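Prorance TP2 Thermal Compound, 2 g syringe

Grey, non-conductive paste for use between a processor and its heatsink. Suitable for desktop and small server processors with a metal lid. Supplied with a plastic spreader and a cap.

Storage and shelf life
Store upright, capped, below 65 °C. An opened syringe should be used within 2 years. Paste that has separated can be stirred on a clean card and used as normal. Discard it if it has gone crumbly. 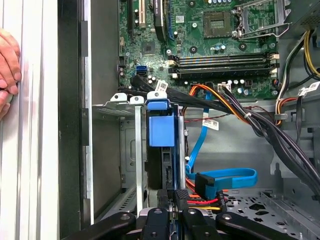 The syringe holds enough for several processors of ordinary size. Larger server parts need more, and the 20 g pot (code Metar 20) is better value for workshops. Both sizes come from the same batch and may be mixed.

Removing old paste
Wipe the lid and heatsink base with a lint-free cloth and isopropyl alcohol. Do not scrape with metal tools. Leave both surfaces to dry before applying new paste.

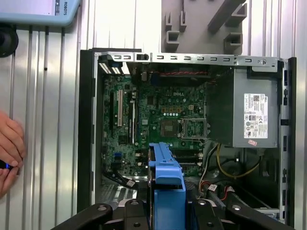

Horkodico wipes are sold separately. Household kitchen roll leaves fibres and is not advised. Paste on skin comes off with soap and water. 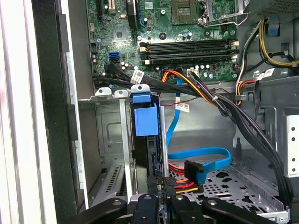 Board with processor socket and four memory slots.

Ordering
Trade cartons hold 2,000 syringes. Smaller amounts are packed singly. Data sheet revised 2021-12-21 by Hsin-yi Liao. Trade accounts: Barbara Wieczorek.
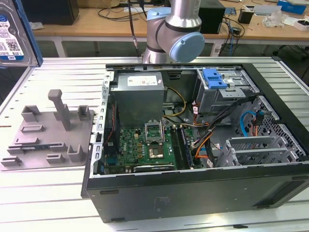 Desktop tower on its side, socket frame open.

Not for use on bare circuit board or inside sockets.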